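Statomham Guidelines

The Statomham Guidelines are a set of good-practice rules for testing robot arms on household tasks in simulation. They were first issued in May by the Zovia Institute and are kept up by its working group at Valdovinos. The text has nine sections, of which five deal with the handling of bottles and other upright containers.

Section 2 covers the starting state. The gripper must be open and empty, and clear of every object on the counter.
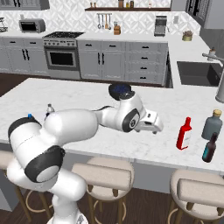 Furniture and fixed appliances count as obstacles under the same section, and contact with them is recorded as a fault. Test reports must state which objects were placed and which one was the target.

Grasping is treated in Section 5. The target is to be held between both fingers, and a tilted hold is allowed if neighboring objects are left standing. Two views are required for each trial, one of the whole arm and one from close to the gripper.

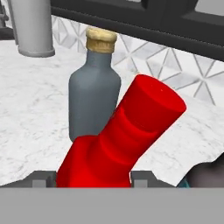
Drarkari Review of Automation, vol. 9, no. 2

A revised edition, dated 1/30/22, added rules on the release of objects and on the storage of trial records.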